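3. Equipment Makers as Record Labels

3.1 Background to the two cases

Companies that sell instruments and amplifiers have long paid musicians to be seen with their products. The usual form is the endorsement, in which the player gets free or discounted equipment and the maker gets a name and a photograph for its advertising. The cases in this section go a step further. In each one, a firm whose main business is hardware set up a record label, signed bands to it, and took on the costs of recording and release.

We follow two such labels. The first belongs to Cleker, a maker of guitar amplifiers and speaker cabinets. The second belongs to Irnus, which started out in studio monitors and later moved into headphones. Cleker's label is called Notex. Irnus put out its records under its own name. Both labels worked mainly with rock bands that already had an audience for live shows but had no recording contract at the time of signing, or had recently come out of one.

The material for this section comes from interviews with label staff and signed musicians, from contract templates that both firms let us read, and from the public release lists. We did not have access to sales figures by title. Where we discuss money, we rely on what was written in the templates and on what the people we spoke with were willing to tell us. Musicians are quoted without names, at the request of several of them. Spyros Hoxha, who ran artist relations at Cleker before moving to Notex, agreed to be named.

3.2 Why a hardware firm would want a label

The reason given most often by staff was that endorsement had stopped working well. Hoxha described a roster that had grown to the point where the company could not say what most of the artists on it were doing. Some had switched to other brands and had not told anyone. Others used Cleker cabinets on stage with another maker's amplifier hidden behind them. "We were giving out equipment and getting a logo on a web page," he said. A label, in his view, would give the company a smaller group of artists and a real reason to talk to them every week.

A second reason was the cost of recorded music for advertising. Both firms needed music for product videos and trade shows, and both had been paying license fees for it. Owning the recordings removed part of that cost. It also removed delays, which the Irnus staff mentioned more often than the fees themselves. One of them recalled a product video that sat finished for most of a season while a publisher and a former manager argued over a single song.

The third reason is harder to pin down. Several people at both firms spoke of wanting the company to be seen as part of music and not only as a supplier to it. We treat this as a branding aim, in line with the literature on brand extension, although the people involved rarely used that term. At Irnus the word was avoided on purpose, and one manager told us that musicians stopped listening when they heard it.

A brand extension is usually judged by how close the new product is to the old one. Buyers accept a new kind of soap from a soap maker more readily than they accept a chair. Extensions can be sorted on a scale of distance from a firm's main line, a method set out in Section 2. Cleaning falls at the far end of that scale for a firm that makes amplifiers. A record label falls much nearer, but it is still a different business with different skills, and the interviews show that both companies were slow to see how different it was.
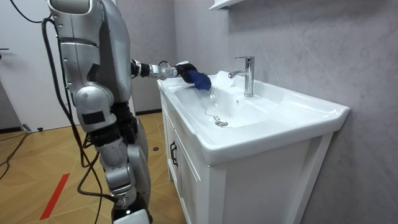
Figure 2. Humanoid robot holding a sponge against the rim of a bathroom sink.

3.3 The contracts

The Notex template covers one album with an option for a second. The label pays for recording up to a fixed budget and recovers that budget from the artist's share of income, in the same way as most independent labels. Where it differs is in what it does not claim. Notex takes no part of live income and no part of merchandise sales. Hoxha said this was the first thing he asked for when the label was being planned, and that the company's lawyers took some time to accept it.

In return, the artist agrees to use Cleker amplification on stage and in any video paid for by the label. The studio is left out of this clause. An early version did include it, and a producer refused to work under it. The clause was then cut down to what an audience can see. Two of the musicians we interviewed had signed the later version and did not know that an earlier one had existed.

The Irnus template is longer. It covers a term of years with no fixed number of albums, and it gives the company the right to use any released recording in its own advertising without further payment. Musicians had mixed views of this right. A drummer in a band that had been on the label from its first year said it made no difference to him, as the band had never earned anything from advertising before. A singer in another band said she learned that one of her songs was in a headphone commercial when her sister heard it in a store. She had signed the contract and accepted that the use was allowed, but said she would have liked a phone call.

Both templates state that master recordings belong to the label for the length of the agreement. They part ways on what happens afterward. Under the Notex contract the masters return to the artist once a set period has run out. Under the Irnus contract they stay with the company unless the artist buys them back at a price to be agreed. No artist we spoke with had tried to do so.

3.4 How the labels worked from day to day

Neither label had a large staff. Notex was run from a converted storage area at the Cleker factory, next to the repair department, and the repair technicians often sat in on listening sessions. Musicians mentioned this with some warmth. A guitarist described bringing in an amplifier with a bad transformer on the same day that his band was to approve its mixes, and playing the finished record through the repaired unit that evening.

Irnus placed its label inside the marketing department. Release dates were set to match product launches, and this caused more trouble than any contract term. One album was held back until November so that it would come out with a new pair of headphones. The band had already booked a tour for the months before and played it with no new record to sell. Their bass player told us that the merchandise table on that tour carried the same shirts and the same CD as the year before. The headphones were then delayed as well, and the album came out alone.

Pressing was handled in different ways. Notex ordered 2000 copies of each album on vinyl as a standard first run and left digital distribution to an outside company. Irnus pressed no vinyl in its first years, on the view that its customers were digital listeners. This changed after requests from the bands, who sold most of their physical copies at shows and wanted a record to put on the table.

Promotion was the area where both firms had the least experience. Each had a press list, but it was made up of writers who reviewed equipment. Notex sent its first album to this list and got back several detailed articles on the amplifiers used in the recording and very little about the songs. The label then hired Vukčević, an outside music publicity agency, and kept that arrangement for all later releases. Irnus went on using its own staff and bought advertising space to make up for the lack of coverage.

3.5 Artists' views

We asked each musician whether being on a label owned by an equipment maker had changed how others in music saw the band. Most said that it had not, or that it had mattered for a short time. Promoters wanted to know how many tickets the band could sell and did not ask about the label. Some writers had made jokes about it in early reviews. One singer said that her own friends were the hardest to convince – they assumed that the band had been paid to sign and was now a walking advertisement.

A more common worry was whether the parent company would stay interested. A label that earns its living from records has to go on putting them out, while an amplifier maker can close its label and carry on as before. Artists on both labels knew this. Several had asked during talks what would happen to their recordings if the label shut down. The Notex template answers the question in a clause that returns the masters at once. The Irnus template does not address it, and a musician who raised it was told that the situation would not come up.

Free equipment was valued, but less than we had expected. Established players already had the sound they wanted and were wary of changing it. Younger bands were more pleased, above all with repairs and with loans for tours abroad, where renting amplifiers of the right kind can be costly. A keyboard player pointed out that Cleker made nothing she could use, and that the equipment clause in her contract therefore asked nothing of her and gave her nothing.

3.6 Limits of the comparison

The two labels differ in more ways than we can separate. Notex was led by someone who had spent years dealing with touring bands, and this may explain the terms of its contracts better than anything about the firm itself. The artists we reached were also those who were still performing. Bands that broke up after signing are missing from our interviews, with the exception of one former guitarist who answered our questions by email. His account of the Irnus contract matches the others on the main points, but he remembered the length of the term differently, and we were not able to see his signed copy.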